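**Moving tape, a skeptical thread** (07/10/2024)

1/ Every moving guide on the internet says the same thing: buy colored tape, one color per room, put a strip on each box, and unpacking will take care of itself. I'm moving from Dullgate to a smaller place in Flakholm and I have doubts. 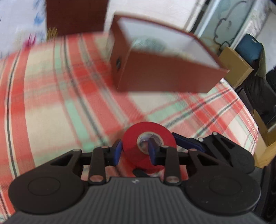

2/ Packing has taken over the bedroom, so that's where I'm writing this. Bedroom boxes get red. I picked it for the bedspread, which has enough salmon and coral in the plaid that I figured I'd remember. Now I've had the roll of red tape right over the plaid and I'm less sure. It's a much louder red than anything in the fabric. As a memory aid, I give it a C.

3/ First complaint. The Wulport moving checklist (free, you only have to hand over your email forever) wants 8 colors. Eight! My new place has a bedroom, a bathroom, and one room that does everything else. What is the eighth color for? The stairs?

4/ Second complaint, price. The "room coding kit" they link to costs more than my boxes did. A single roll from the hardware store does the job. I bought red, blue and yellow. Yellow is the kitchen. Blue is the bathroom. Anything without tape is "other," and I suspect other is going to win.

5/ Somebody is going to tell me to use Jara. I tried Jara. You stick a code on the box, scan it, type in what's inside, and then your phone knows where the can opener is. I did 5 boxes. It took most of an evening and I still wrote CAN OPENER on the cardboard with a marker, so you tell me which system I trust.

6/ The claim that really bugs me is that a color-coded move saves you "up to 50 hours." Up to! Zero is also up to 50. My whole apartment doesn't have that many hours of unpacking in it, unless you count the ones where I sit on the floor reading old birthday cards.

7/ Things I'm willing to believe about tape on boxes:

- it's faster to read than my handwriting
- it should go on two sides and the top, so you can see it when they're stacked
- put it on before the box is full and heavy

That's a sticky note's worth of advice. The guide I read had a table of contents.

8/ Somebody asked about bedding. The guides say vacuum bags. I used them in April for the winter blankets and by the next morning one bag had puffed right back up. The bedspread is going in a plain trash bag with a knot in it, last thing on moving day, and it gets a strip of red like everything else in here.

9/ Somebody else says electrical tape won't stick to cardboard for long. Fair. It stretches and then the ends lift. I press the ends down hard and don't pull it tight. If it falls off in the truck I'll come back and say so, which is more than the kit people will do.

10/ Update on the "other" pile: it has passed the kitchen. It includes a lamp, a bag of cables, and a box I taped shut last time I moved and never opened. According to the guide I should open it and sort the contents by room. I wrote OTHER on it again.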